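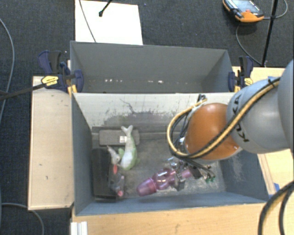 I should confess up front that I'm a sucker for anything that comes with a getting-started guide and a bag of spare cable ties. So when Ukach offered me a turn with Prultorix, their pick-and-place starter package, I said yes before I'd read the price sheet (a mistake, and I'll get to it).

The pitch is simple. You already have an arm. You have a bin of stuff that somebody is tired of sorting by hand. Prultorix is the software in the middle, plus 30 days of phone support, and it's meant to get a small shop from "we own a robot" to "the robot picks things up" without hiring a specialist. Ukach says 20 minutes for the first setup. I took most of a morning, but I stopped for coffee twice and I'd skipped the page on naming your bins, so let's split the blame!

What I like best is how relaxed it is about objects. The old package I used, Kongkaew, wanted a neat 3D model of every single part, and if you didn't have one you were out of luck. With Prultorix you show it the thing, click where you'd grab it, and off you go. Toys make great practice for this, by the way. They're cheap, they're all silly shapes, and you won't cry if one gets squeezed.

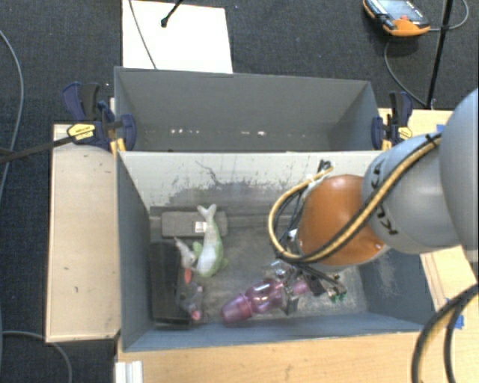
*The gripper over the purple toy, with the fish and the mouse still in the bin.*

See-through plastic is the one I'd ask any vendor about, and I asked. Rin Sasaki, who answers the support line at Ukach, told me to add extra views for anything clear or shiny and to keep the approach speed low until I trusted it. Good advice, and she didn't make me feel dumb for asking (I called six times in two days, so she had plenty of chances).

Now the gripes. The grab-point editor is fiddly on a laptop trackpad, so bring a mouse. The undo button only goes back one step, which drove me up the wall. And the basic plan covers 16 objects, full stop. That's plenty for playing around, but a real parts shelf will blow past it in a week, and the next plan up costs enough that I had to go for a walk. Sukavport, the other outfit I've been trying since October, has no object limit at all, though its manual reads like a tax form.

Would I buy it? For a small shop with one arm and a short list of parts, yes, and I'd get the support extension while I was at it. If your list is long, ask for a quote on the bigger plan first, and ask whether they've fixed undo yet.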